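Who Clears the Table? Automation and Staff Work at a Catering Company

Tianyou Xiao
Project report, Work and Technology course
December 16, 2018

1. Background

Wikance runs staff dining rooms for office buildings. In October the company began preparing to bring in a two-armed robot to help clear and reset tables between meals. The software comes from a supplier called Skuneo, and the jobs are tried out in simulation before any of them reach a dining room. I wanted to find out what the change means for the people who do this work now. I talked with 5 employees at the Zou Street site and read the task notes kept by the test team.

2. The task

Clearing looks like one job, but the notes split it into many small ones: find an object, decide if it is food or tableware, pick it up, put it in the right place. The test table has a marble top, with fruit, a plate, a knife and other utensils spread over it. The robot works with both arms from one side. 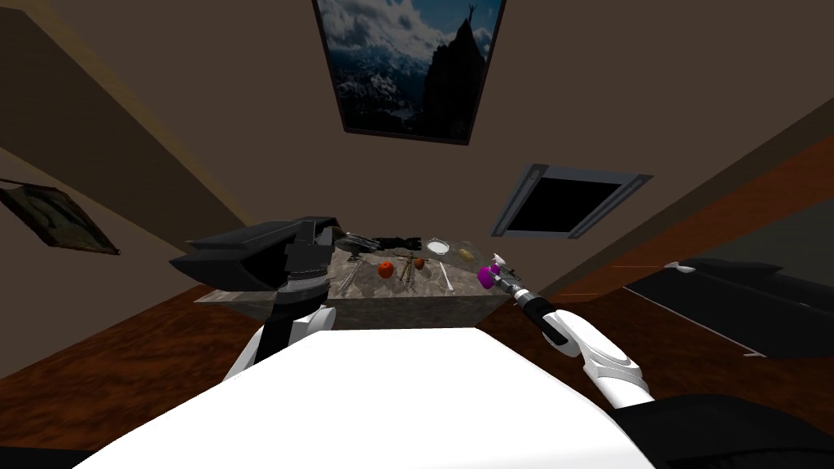 3. What the staff said

Dining room workers now clear a table in one pass, stacking as they go. They do not think about the order. When the test team asked them to write the order down, most found it hard, and two of them disagreed about whether cutlery or plates should go first. The final version of the task list has 541 lines.

The workers were less worried about losing hours than I expected. Their main concern was being left with only the leftover jobs, such as spills and broken dishes. One woman said she likes resetting tables because it is the quiet part of her shift, and she would not want to trade it for watching a screen.

4. Reading the test views

Two employees have moved to part-time review work. They look at views from the simulated runs and mark each one as fine, unclear or failed. A close view can be hard to judge. In one, a long purple object stands between the gripper fingers with a big white mug beside it, and the two reviewers marked it differently. One called it fine and the other wanted a wider view first.
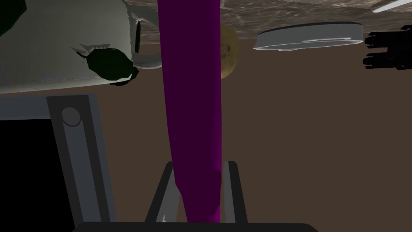 5. Changes in jobs and training

Reviewers get 10 hours of training. By the time I visited they had marked 615 views. Both said the work is easier on the back and harder on the eyes. Neither has a new job title, and their pay is set by the old dining room scale. The shift planning program, Gendotier, has no category for review work, so the supervisor enters it as cleaning.

6. Limits of this report

I visited one site and did not interview managers at Skuneo. The robot was not yet in use in the dining room, so the workers could only tell me what they expected. Their answers may change once it is there during lunch.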